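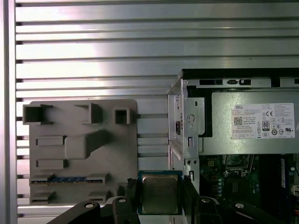

Kilian Lehner wanted it put in writing that the demonstration goes wrong when people talk to the operator, and that this section should therefore come before the one on parking. So it does.

## 6. Running the bench demonstration for visitors

The open day at Gorngate uses the Skasirik arm and the computer assembly bench: fixture plate on the slatted panel, open chassis with a Dell power supply on the right, processor in the gripper. Visitors expect something faster. Let them expect it.

### 6.1 Before the doors open

1. Switch on the arm at the wall, then at the controller. The other order works too, but you will get error 73 and a long beep that makes parents pick up their children.
2. Check that the chassis is unplugged from the mains. Check again after the cleaners have been.
3. Load the program `visit_slow`. Do not load `visit`, whatever Jonas Marti tells you about the crowd's attention span.
4. Set the speed limit to 400 in the Porkel panel and lock the page with code 2294.
5. Put the barrier tape up. Leave room for one pushchair and one person who used to work in electronics.

> **Note:** The wrist camera feeds the big screen. Wipe the lens with the grey cloth. The yellow cloth is for the coffee table and has been for years.

### 6.2 Handling the processor

1. Hold the processor by two opposite sides, metal heat spreader up, and offer it to the open fingers.
2. Press **Close** once. The fingers stop by themselves when they meet resistance.
3. Take your hand away before pressing **Confirm**. The arm does not wait to be thanked.
4. Look at the screen and make sure the chip sits level between the fingers. If it leans, press **Open** with your palm underneath and start again.

> **Caution:** Never straighten a chip while it is held. We have a small drawer of processors that were nearly straight.

### 6.3 With visitors present

1. Say what the arm is going to do, then let it do it. Commentary during the move always ends up describing the previous move.
2. Pause with the green button. The red one also pauses, in the sense that the demonstration is then over until the controller has restarted.
3. Children may press **Open** and **Close** with the gripper empty and parked on the left.
4. If somebody asks whether it could build a whole computer, hand them the Giáp leaflet and carry on.

### 6.4 Closing down

Park the arm, take out the processor and put it back in its tray. Log out of the Porkel panel. Parking for the next group is in section 7.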